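Home-built robot pair sorts kitchen odds and ends in Drusbridge, slowly

DRUSBRIDGE — A pair of robot arms put together in a shared workshop on Tunau Street is being talked up by its builder as a cheap route to household help. Anyone hoping to be spared the dishes should hold off on clearing counter space.

Shuk-fan Wan, a former appliance repairer who rents a bench at the workshop, has named the project Skorkero. The arms work inside a black-draped booth, and the job Wan has set them is modest: pick up small kitchen and desk items and put them where they belong.

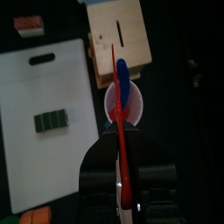 Page last changed: 2021-12-18

The left arm is known as Ko, after the last letters of the project name. The right arm has no name yet. Wan said the long red utensil held in Ko's two-fingered gripper is the hardest thing in the current set, more so when it has to go near the white cup, where a dark blue handle already takes up part of the opening.

"Thin things turn in the fingers," Wan said. "A block you can grab badly and still get away with it. With these you can't."

That may be so, but it also points to how narrow the test is. The items are the same ones every night, and they are set out by hand before each run. Wan keeps a log, and by that log the arms have made 193 tries at the utensil task. Of the last 19, Wan counts 11 as good. A try is scored as good if the utensil ends up in the cup, however long it takes and whether or not something else gets knocked over on the way.

Asked whether a person could do the same job in a couple of seconds, Wan agreed that a person could.

The money claim deserves a closer look too. A flyer pinned up by the workshop door says Skorkero can be built for $500. Wan said that figure covers the motors and control boards for one arm. It leaves out the second arm, the cameras, the computer, the metal table frame and the cloth. A fairer total for the whole booth is over $1000, and that assumes the builder's time is free. Wan has been at it most evenings since spring.
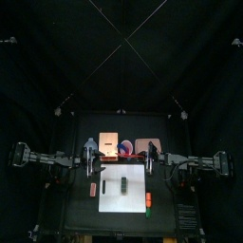

The two Skorkero arms reach in from either side of the table in the Tunau Street workshop.

The black cloth is there to keep out stray light, which Wan said throws off the cameras. How the arms would manage in a kitchen with a window has not been tried. Neither has anything wet, heavy or breakable.

Other bench renters have mixed feelings. One, who builds guitars and asked not to be named, said the project is good fun to watch for ten minutes but takes up the corner with the best outlets.

Wan plans to add a drawer to the setup after the holidays and then let visitors choose their own objects for the arms to handle. That would be a better test than anything run so far. An open evening was first announced for early December and then put off while a gripper was being repaired. A new date has not been set.

The parts list and the log can be read at the workshop's front desk during opening hours.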